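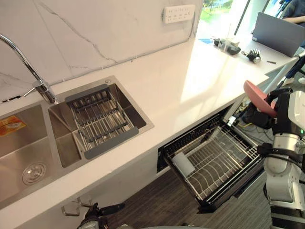 Dishwasher drawer pulled fully open, to the right of the double sink.

4. Daily use of the kitchen: sink, rack and dishwasher drawer

This section is for guests and for the cleaning staff of the Vernard apartments. Please read it one time before you use the drawer. The electric parts of the kitchen are explained in section 5.

4.1 Before loading

1. Take the drawer by its front and pull it slowly until it stops. Always open it fully. If it is half open, the cups at the back can hit the edge of the countertop.

2. Empty the cups and glasses into the sink. Coffee grounds and tea leaves must go to the waste bin first.

3. Scrape the plates. It is not necessary to wash them before, only to remove the pieces of food.

4. Check the drain strainer of the large basin. Lift it, empty it and put it back in its place. Do not run the water without the strainer.

Note: The roll-up rack on the small basin can be removed. Roll it from one side to the other and keep it flat on the counter while you work. Do not put very hot pans on it, the end strips can be damaged.

4.2 Loading cups and mugs

1. Hold the mug by the body or by the handle, as you prefer, and turn it over the sink so the last drops fall there and not on the floor. 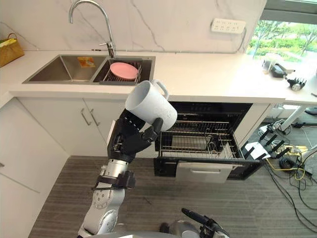

2. Place the mug in the drawer with the opening down, a little inclined, between two rows of tines. A mug which lies on its side will collect dirty water, so correct it before you close.

3. Leave a small space between one mug and the next. They should not touch during the washing.

4. Put glasses near the sides, where the water is less strong. Thin wine glasses must be washed by hand.

5. Put spoons and forks in the slotted basket at the back, with the handle down. Knives go with the point down.

Caution: Do not load wooden spoons, wicker or anything with glued parts. The Cifuentes mugs with gold line are also not for the dishwasher.

4.3 Loading plates

1. Put the plates standing, all looking to the same side.

2. Large plates go at the back and small plates in front. If a plate is higher than the edge of the drawer, take it out and wash it by hand.

3. Close the drawer slowly. If you feel resistance, do not push. Open again and look which piece is too high.
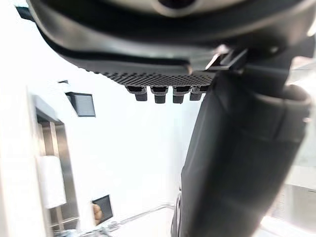

4. Put one Nirkel tablet in the small compartment and close the cover. One tablet is enough also for a full load.

5. Select the short program for cups and glasses, which takes 31 minutes. For plates with dried food select the normal program.

Caution: When the program is finished, wait 20 minutes before you open. The steam is very hot and it comes out toward your face.

4.4 Unloading

1. Open the drawer fully and take out the plates first. After this, take the cups and the glasses.

2. Turn each cup upright over the sink. Often some water stays in the ring under the base.

3. If a piece is still wet, leave it on the roll-up rack over the small basin. Do not dry it with the towel for hands. 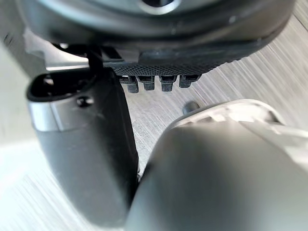

4. Wipe the countertop with a soft cloth, and also the marble behind the faucet. Do not use vinegar or lemon on the marble, it leaves marks that we cannot remove.

5. Leave the drawer open two fingers, so the inside can dry.

If the drawer does not close or the water does not go out, please do not try to repair it. Write to Ivana Durán at the Vovville office and say which program you used.

Text revised February 26, 2024. The next revision is in May.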